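Speaker notes – "Before the arm comes to the counter"
Prisadura meeting on work and automation, Aug 14, 2024

Slide 1. Title
Good morning. Thank the organisers. Speak slowly. Mention that I work for Janard, in the group that prepares robot tasks, and that before this I was for a long time in a normal kitchen, washing and cutting. I still think like a person from the kitchen and I will talk like one.

Slide 2. The kitchen at Wattanapong
Our customer is the staff canteen at the Wattanapong plant. It has 221 seats and 14 people in the kitchen. The plan is one arm on one counter, for clearing and sorting small things. The cooking stays with the cooks.
Say clearly that the contracts of the 14 people are not part of this project. Somebody will ask this, so it is better to say it early.

Slide 3. What we did wrong at first
In January we showed the staff a finished plan. They were polite and they asked almost nothing. After the meeting we got 72 written remarks, most of them about places: where do I stand, where do I put the hot tray, who cleans under it. We had talked for an hour about speed.
Pause here. Let them read some of the remarks on the slide.

Slide 4. Cunusness
Cunusness is the name we gave to our practice project. The tasks are tried in a simulated room first, and the kitchen people sit with us at the screen. They need no training for this. They point, and we change the task.
The things on our simulated counter are not the things of a canteen. We choose very different shapes, so please do not look for soup bowls only. There is a barn.

Slides 5 to 7. Leave each one for a moment, do not talk over the first.

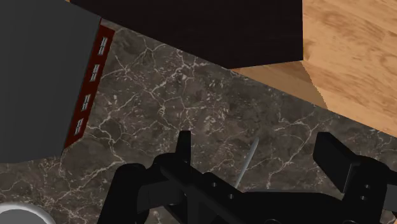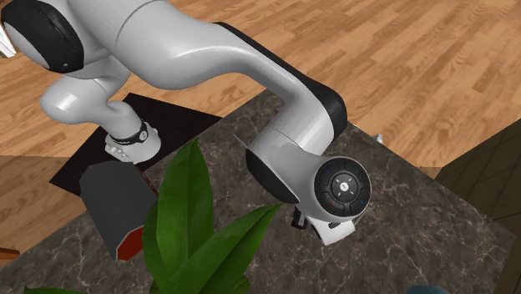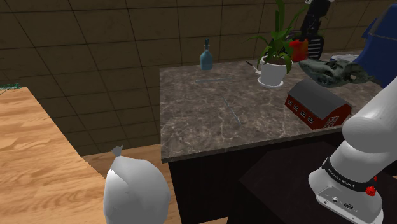
Slides 5 to 7: the robot at the marble-patterned counter, three simulated views from Cunusness.

Points to make with these slides:
Slide 5 is the close view. Show the thin light grey rod between the two fingers. A dish washer from the second shift told us that thin things are what she loses most often in a day, and she wanted to know how the arm would find them. It became one of our main questions.
On slide 6 the gripper holds nothing. Use it to talk about waiting. People asked how they can know if the arm is waiting or is stopped, and we did not have a good answer. We have now a lamp on the wall and a rule that is written next to it.
Slide 7: plant, skull, red barn. If they laugh, good. Then go back to the question of space. The arm takes much of the right side in this view, and a cook said at once that this is where her elbow would be.

Slide 8. What changes for the people
Sorting becomes shorter. Checking becomes longer, and this must be in the timetable. We count 5 hours in a week for checking and small corrections, and it is paid as kitchen work.
One more change, which I did not expect: the evening shift wants to decide the order of the tasks. They know which counter must be free first – we did not.
Be fair here. Two people said they do not like to work beside an arm, and they will have places at the other counter. This is agreed in writing.

Slide 9. What we do not know yet
Noise, with all the fans running.
If the new checking job should go round or stay with the same persons.
What happens when a replacement worker comes who has never sat at the screen with us.

Slide 10. Questions
If there is no question, ask the room who has a lamp or a sign for "waiting" at their own workplace, and what colour it is. Handouts are on the table by the door. Contact address of Janard is on the back.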